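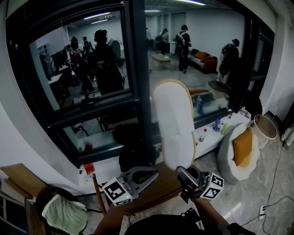

Mariama Agyeman

Internal glazed partition

An internal glazed partition is a non-loadbearing wall of glass panels held in a frame, used to divide one room from another while allowing light to pass between them. Dark-coloured frames are common in offices, studios and converted industrial buildings, where they recall older steel windows.

Furnishing

Low storage is often set against the base of the glass. A long white cabinet in this position keeps the upper part of the partition clear, and its top serves as a ledge for bottles and other small items. Seating is generally placed to one side – a rounded armchair in light grey, for instance, with a mustard-yellow pillow – and a round beige basket may stand on the floor nearby.

Reflection

The glass reflects objects on the near side, so that bottles on a cabinet or a basket beside a wall can seem to be repeated beyond it. The effect depends on the balance of light between the two rooms. Where the adjoining room is brighter, people moving in it remain plainly visible, and curtains or applied film are used if privacy is required.

Care

Frames are dusted before the panes are washed. Cabinets that stand hard against the glass are moved out at intervals, as dust collects along the bottom rail.

See also: Borrowed light; Room divider; Sidelight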